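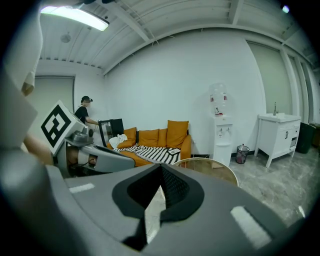 So I've been trying to learn to bake bread since January, and I want to get some of it written down before I forget which bits were my fault and which were the flour's.

The starter came first. I mixed it in an old jam jar with tap water, which is pretty hard here in Flisville, and for the first week it smelled like nail polish and did nothing. I nearly threw it out twice. Then one morning it had climbed right out of the jar and down the side of the cabinet (and it dries like cement, by the way, so wipe it up fast). I was so pleased I took the jar over to show the neighbors. They were polite about it.

My first real loaf was flat. I don't mean a bit low, I mean you could have mailed it. I'd followed a recipe that said to let the dough rise overnight on the counter, and whoever wrote it must live somewhere a lot colder than my kitchen. By morning the bowl was full of soup. I baked it anyway and we ate the crusty parts with butter, and those were really good!

After that I started weighing everything. I know, I know, people have made bread for thousands of years with a scoop and a hunch, but I don't have the hunch yet. What works for me right now is 265 grams of water to a small loaf, and I keep a bit of it back until I see how thirsty the flour is. The stuff from the mill out at Kultelham drinks a ton. The supermarket bag doesn't, and if I give it the same amount I'm back to soup. It took me three loaves to figure that out because I kept blaming the yeast in the starter.

Oh, and the oven. Our oven runs hot on the left, so everything comes out with one dark cheek unless I turn it halfway. I bought a cheap thermometer to hang inside and it disagreed with the dial by so much that I went and bought a second one. The second one agreed with the first. I've been cooking in this oven for years, so that explains a few sad birthday cakes.

For baking I use a heavy lidded pot, heated up while the oven heats. Lowering the dough in is the part I still hate. I've burned the same spot on my wrist more than once and now I use a long strip of parchment as a sling, with the ends sticking up so I can grab them. Trim them down a little or the lid won't sit right.

The other thing I'm bad at is waiting. Every recipe says let it cool completely before you cut it, and every single time I'm standing there after 2 minutes with the knife. It's gummy in the middle when you do that. I eat it gummy.

This month I want to try a rye, a proper dark one with caraway. I've read that rye dough is sticky like mud and you don't really knead it, you just sort of push it into the tin with wet hands and hope. If you've made one in a regular loaf tin, let me know how long you left it before slicing, and whether you put anything sweet in the dough. I have half a jar of molasses in the back of the cupboard that I'd love to use up.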